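Ferlow Court Lists – User Guide
Section 4: Following a case from first hearing to sentence

By the Ferlow documentation desk, December

Last updated: December, for version 2

This section assumes you have installed Ferlow, signed in and recovered from the colour scheme. It covers setting up a watch on a criminal case, reading what the watch sends you, and what to do when a verdict arrives. If you only want to look up a courtroom number, go back to Section 3, where life is simpler.

4.1 Before you start

You will need the case number, or the full name of at least one defendant, and the name of the court. "The big one in Plitby" is not the name of a court. Plitby has two, and they share a car park and very little else.

Note: A surname on its own will search every list we hold. Common surnames can return 700 results, after which Ferlow stops and waits for you to think again.

4.2 Setting up a watch

1. Open the Cases tab and choose New watch.
2. Type the case number exactly as it appears on the court's notice, slashes included.
3. Choose the court from the drop-down list. Plitby Crown and Plitby Magistrates sit next to each other in the list and are picked in error more often than we would like.
4. Tick each defendant you want to follow. In a trial with several defendants, each has a separate line, and one may be acquitted while the others are convicted. Ticking only the first name is a popular way to miss half a verdict.
5. Under Send me, choose Changes only or Everything. Everything includes adjournments. There will be adjournments.
6. Press Save. The watch appears with a grey dot, which turns green when the first list has been read.

Caution: Do not set up a watch on a case you are sitting on as a juror. Jurors must not look up anything about the case they are trying, and that covers Ferlow, search engines and your brother-in-law. If you have already done it, tell the court. We cannot help you and would prefer not to be asked.

4.3 Reading the daily list

Lists are usually published the evening before a hearing. Ferlow checks for them every 60 minutes and keeps each one for 365 days. The entry shows a courtroom, a start time and a short description of the hearing.

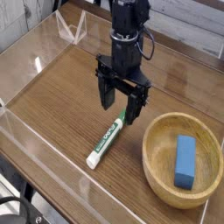
The start time deserves a word. "Not before 2 pm" means what it says, and makes no promise at all about what happens after 2 pm. Bring a sandwich, and eat it outside the courtroom.

The description is taken from the court's own wording. The ones you will meet most often are:

Plea hearing – the defendant is asked to plead guilty or not guilty.
Mention – a short hearing to sort out something that should have been sorted out by letter.
Part heard – the trial has begun and carries on today.
For sentence – there has been a conviction or a guilty plea, and the judge will now pass sentence.

4.4 When a verdict comes in

1. Open the alert and check the defendant's name against the line you ticked.
2. Look at the Count column. A defendant may face several charges, and the result for each is given separately.
3. Look at the Status column. Convicted and Sentenced are different entries and can be weeks apart.
4. Press Hold if you want to keep the entry past its normal expiry.

Caution: Ferlow is not the court record. If you are going to publish a result, or shout it across a newsroom, confirm it with the court office first. An early version once listed the whole of Courtroom 2 as convicted, usher included.

4.5 Reporting restrictions

Entries under a restriction carry a red bar. The bar tells you a restriction exists and leaves out its terms, which you must get from the court. A missing bar proves nothing either, as an order made that morning may not have reached us.

4.6 Known problems

Names with accents: Åberg is sorted under A in some lists and after Z in others. Search for both Åberg and Aberg until this is fixed.

Moved cases: when a trial is transferred from Plitby to Travell, the watch does not follow it. Close the old watch and make a new one using the Travell case number – Travell issues its own, in a format it appears to have chosen out of spite.

Appeals are covered in Section 5.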